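Woltau Bench Board, green

We have sold plenty of table covers over the years, and this is the one we keep for ourselves! It's a big, flat, matte work surface that goes straight on top of the table you already own, so sorting bottles stops being a fight with a shiny desktop. Item 764, 57 in stock.
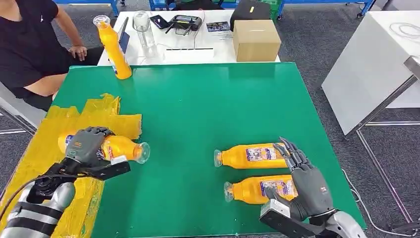
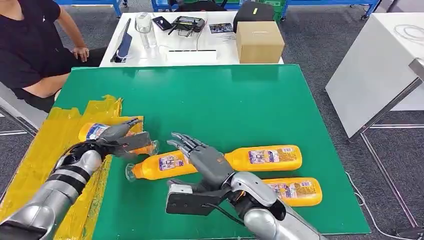

Green board with bottles on it and yellow marking along the left side.

Can I cut the board down to fit a smaller table?
A sharp utility knife and a metal ruler will do it – score both faces, then snap. Cut boards can't be returned.

Orders of 20 or more ship from our Nustamow warehouse. For custom sizes, write to Styliani Theodorakopoulos.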